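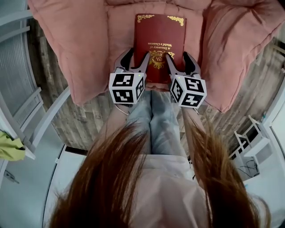
Section 4. Setting Up Mobile Posting

This section explains how to connect the Udodard mobile app to a Brostel site so that authors can write, edit and publish from a phone or tablet. It applies to sites hosted by Brostel and to sites installed on an organization's own server. Readers who use only the desktop editor may skip to Section 5.

4.1 Before You Begin

Confirm the following before starting.

The site is running Brostel with remote posting available. Older installations must be updated first (see Section 2).

You hold an Administrator account on the site. Editors and Authors can connect their own devices once remote posting is on, but they cannot turn it on.

The site address begins with https. The app will not send a password to an address that begins with http.

The device has at least 200 MB of free storage. Drafts and attached images are kept on the device until they have been uploaded.

Note: The app does not import drafts from other mobile editors. Copy any unfinished work into the desktop editor before removing the other app.

4.2 Turning On Remote Posting

1. Sign in to the site in a desktop browser.

2. Open Settings, then Writing, then Remote Access.

3. Set Allow remote posting to On.

4. Under Permitted roles, select the roles that may post from a device. Administrator is selected and cannot be cleared.

5. Under Default status, choose Draft or Published. Draft is recommended for sites with more than one author.

6. Select Save. The page reloads and displays the service address in a gray box.

7. Copy the service address. It is needed in step 4 of 4.4 for sites on an organization's own server.

Caution: Saving this page signs out every device that is already connected. On a busy site, make the change at a time when authors are not working.

4.3 Creating a Device Password

The app does not use the main account password. Each device has a password of its own, which can be withdrawn without affecting the others.

1. Open your profile page and select Device Passwords.

2. Type a name for the device. Names may contain up to 40 characters, including spaces.

3. Select Create. The password appears once.

4. Keep the page open until the device has been connected. The password cannot be displayed again after the page is closed. If it is lost, delete the entry and create another.

Administrators may create a device password for another user from that user's profile page. The user receives a notice by email when this is done.

4.4 Connecting the App

1. Install Udodard from the app store on the device and open it.

2. Select Add Site.

3. For a site hosted by Brostel, type the site address and select Next. Continue with step 5.

4. For a site on your own server, select My own server, then paste the service address copied in 4.2. Include the final slash.

5. Type your user name and the device password. Capital letters matter in both.

6. Select Connect. The first connection may take longer than later ones while categories, tags and recent posts are downloaded.

7. When the post list appears, pull down once to refresh it and confirm that your most recent post is shown.

If the site has more than one blog, the app lists each of them after step 6. Select those you intend to use. The others can be added later from Settings, then Blogs.

Note: By default the app downloads the 20 most recent posts. Older posts can be found with Search while the device is online - they are not stored for offline use unless opened.

4.5 Setting Image Options

Images taken with a phone are often much larger than a page requires. Set a size limit before the first upload.

1. In the app, open Settings, then Media.

2. Select Upload size and choose Small, Medium, Large or Original.

3. Set Remove location data to On. The setting applies to new uploads only.

4. Set Upload over Wi-Fi only to On if authors have limited data plans.

Brostel rejects any single image larger than 2 MB unless the limit has been raised by the Administrator. When an image is rejected, the post is saved as a draft and the image remains on the device.

Caution: Removing the app from a device deletes all drafts and images that have not been uploaded. Open the Outbox and confirm that it is empty before removing or reinstalling the app.

4.6 Publishing a Test Post

1. Select New Post.

2. Type a title and a short line of text.

3. Attach one image.

4. Set the status to Draft, whatever the site default may be, and select Send.

5. In a desktop browser, open Posts and confirm that the draft has arrived with its image.

6. Change the status to Published in the app and select Update.

7. View the post on the public site, then delete it from either the app or the desktop editor.

If the site uses the Wattimena theme, the first attached image becomes the header of the post. To prevent this, select the image in the app and clear Use as header before sending.

4.7 Common Problems

"Service not found." The service address is incomplete or remote posting is off. Repeat 4.2 and copy the address again. Some security add-ons, including Bornen, block the service address until it is placed on the allowed list.

"Sign-in refused." The main account password was typed in place of the device password, or the device password has been withdrawn. Create a new one as described in 4.3.

Posts appear twice. The connection was lost during sending and the post was sent again by hand. Delete the later copy. Leave items in the Outbox to send without assistance.

Categories are missing. Open the post list and pull down to refresh. Categories added on the desktop do not appear on the device until this is done.

The time of a post is wrong. The app uses the time zone of the site, which may differ from that of the device. Check Settings, then General, on the site. A post scheduled for 9:00 a.m. will be published at 9:00 a.m. site time.

4.8 Withdrawing Access

Withdraw access promptly when a device is lost or an author leaves.

1. Open the user's profile page and select Device Passwords.

2. Select Withdraw beside the name of the device.

3. Confirm when asked. The device is refused at its next attempt to connect.

Posts already published from the device are not affected. Drafts stored on it remain readable to anyone who can unlock it, so a lost device should also be erased through its maker's own service where possible.

Section prepared by Izzati Kusuma. Technical review by Melati Menon. Last revised in January.

Continue to Section 5, Comments and Moderation.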